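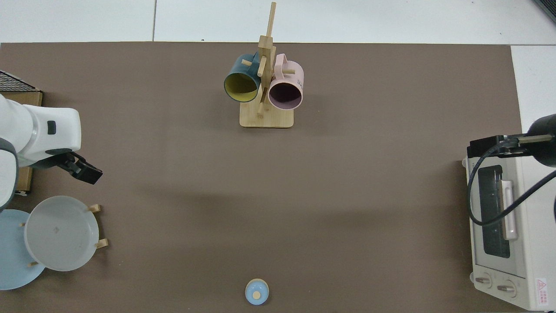

The Pink Mug

The trouble with being paid to move a pen is that people ask what you do for a living.

I told my mum it was robotics. I told the man at the bank it was data. My sister got the truth out of me in October over a curry, and she laughed so hard she had to go and stand in the garden. You pick up the marker, she said. With the robot. And then you put it down again? More or less, I said. Sometimes I hand it from one arm to the other (and that made her worse).

But I loved it, is the thing! I'd had four years on the phones at Mandis, selling boiler cover to people who were having their tea, and now I had a pair of white arms that went wherever I sent them. At Nurnach we called each go an episode. You did the task from start to finish, you pressed the pedal, and if it was clean it went in the pot for the model to learn from. If you'd made a mess of it you pressed the other pedal and it went in a different pot, and I was told that one was useful too, though I never quite believed it.

My table was the kitchen one. Toaster oven, plates in the rack, mug tree, all the bits you'd have at home if you kept your marker pens in the kitchen. Wanigasekara had the laundry table next door and was forever cross about socks. 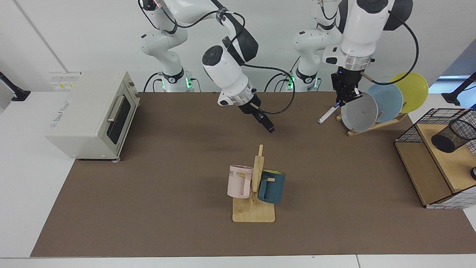

The kitchen table, with the marker in the left arm.

Melquiades Carrillo came round at the start of every shift and moved things. That was his job, or part of it. He'd slide the oven along a bit, turn the mug tree, frown, turn it back. He was very tall and he did it all with the tips of his fingers, like somebody laying out a chess board for a person he didn't want to wake. "It mustn't learn the table," he'd say. "It must learn the pen." Then he'd write something on his clipboard and go and upset Wanigasekara.

The rule was that you only touched what the task touched. Marker task, so marker. The plates and the mugs were there to be in the way, and you went round them. I'd been good about that for months. I had 1,242 clean episodes to my name and I was quite vain about it, if you want to know.

Only I'd started to mind about the pink mug. It's a daft thing to say. It had writing on it, you could make out an ME if it was facing left, and whenever I swung the right arm across I felt I was being rude to it. So I started giving it a little dip. Just a nod of the wrist on the way past, nothing that would spoil a clean run. I did it when I was tired, then I did it when I wasn't, and after a while I'd stopped noticing I did it at all.
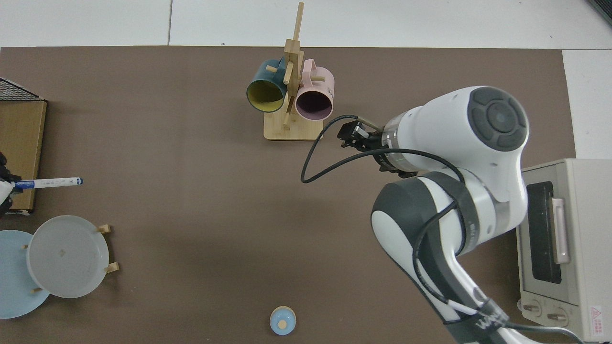 Wanigasekara noticed, of course. She leaned round the partition with her headset pushed up and said, "Are you bowing to the crockery?" and I said no, it was a wrist thing, I'd slept on it funny. She looked at me for a good long while. Then she said she always tucked the last sock in twice, for luck, and went back to her table, and we didn't discuss it again.

The new model was called Odano. They trained it over a weekend on everything from the kitchen table, mine and the day shift's, and they were going to run it with nobody at the controls. I ironed a shirt for it. I don't iron.

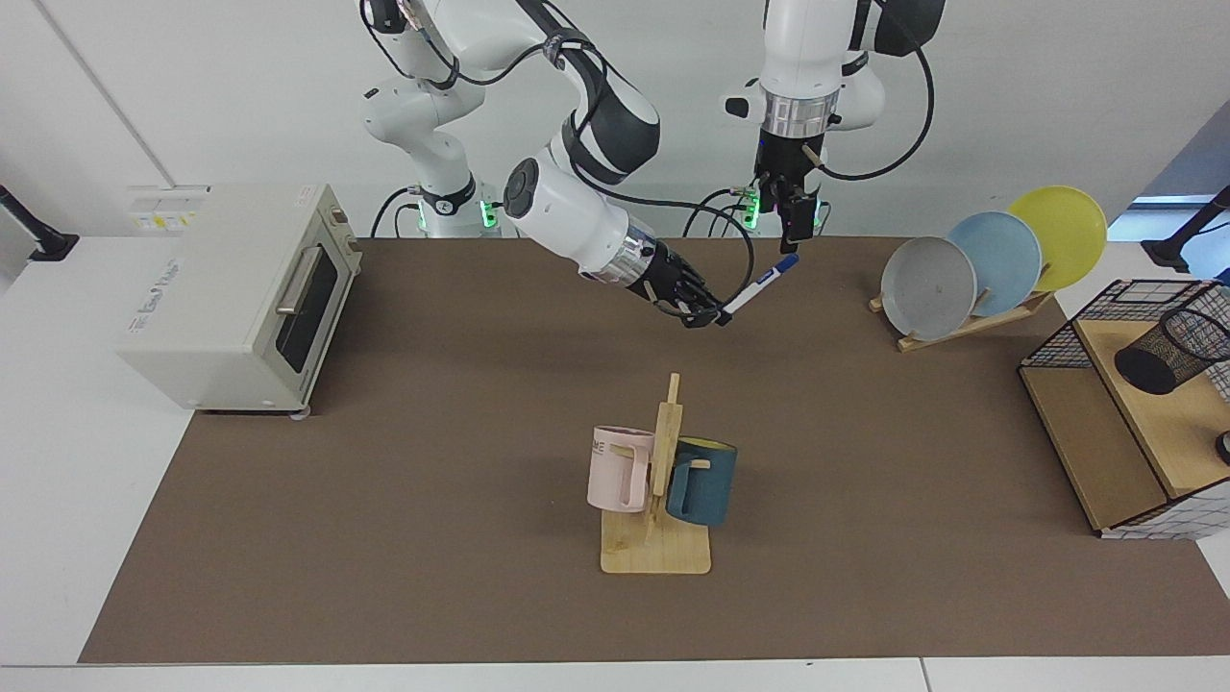
24 May 2024

We all squeezed in behind the desk to watch. Carrillo had moved the oven three times since breakfast. Somebody started it off, and there were those arms going along with no hands behind them, and I put mine in my pockets because they kept wanting to help.

It picked up the marker. People clapped, a bit early I thought. Then the right arm came across the mat, smooth as you like, got level with the mug tree, and dipped its wrist.

"What was that?" said one of the engineers.

They ran it again. It did it again, lovely little nod, then on with the pen. They turned the mug tree round and it found the pink mug on the other side and nodded to it there as well.

Carrillo didn't say anything. He looked at his clipboard, and he turned back quite a few pages, and then he looked at me over the top of everyone's heads. My ears went so hot I could feel them.

"We shall need more examples," he said at last. "Without."

"How many more?" I said.

"Start with 289."

So that was my Friday gone. Wanigasekara brought me a tea and stayed to watch the first few, and I kept that wrist as straight as a ruler, every time, and I went past the pink mug and said sorry to it under my breath, where the robot couldn't pick it up.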